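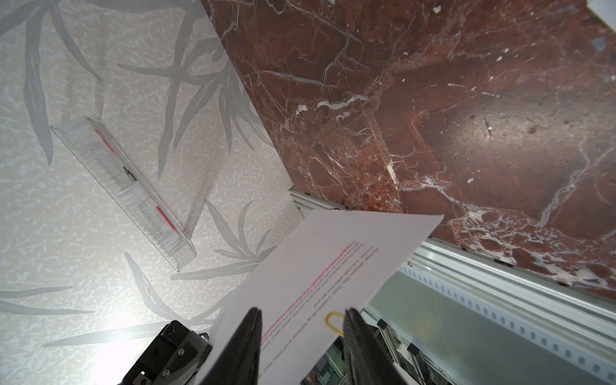
3. Paper grain and sheet weight

Most fibres in machine-made paper lie along the direction of travel through the machine. This is the grain direction. A sheet bends more easily along a fold parallel to the grain, and swells mainly across it when damp.

Weight is given in grams per square metre (gsm). A sheet of A4 has an area of one sixteenth of a square metre, so at 120 gsm it weighs 7.5 g. Newsprint is commonly near 45 gsm.

Weight does not fix thickness. Two sheets of equal gsm may differ in bulk, depending on pressing and filler content.

Exercise 3.1: find the weight of 1,000 sheets of A4 at 45 gsm. Ignore wrapping.

Reading: Živković, course notes, section on moisture.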